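Home | News | Offices | Press | Contact

PRESS RELEASE

Drulesside office kitchen reopens to tenants

6 Feb 2020. The shared kitchen at Cordero's Drulesside building is open again after 10 days of work. New white counter, L-shaped, more room to prep lunch. Cooktop and sink on the same run so no more carrying pots across the floor.

"People wanted somewhere to wash a cup and heat up soup," said Lerato Kekana, building manager. "Tenants have been asking since November and we're glad its done."

Fridge stays at the left end, stainless steel, full height. Paper towels and soap are both on the wall, leaves the counter clear. Notices go on the board by the fridge, please not on the cabinet doors.

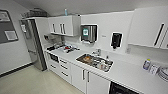

Using the kitchen

Open to all four tenant firms, Trarner and Asex included. Label your food. Anything unlabeled goes out Friday afternoon. Dishes out of the rack by end of day. Cooktop off when you leave, wipe it down frist.

Two more floors to follow, dates to be confirmed. Questions on access or cleaning to Géza Major at the front desk.

Press contact: Ainhoa Esteban, Cordero | © 2020 Cordero | Back to top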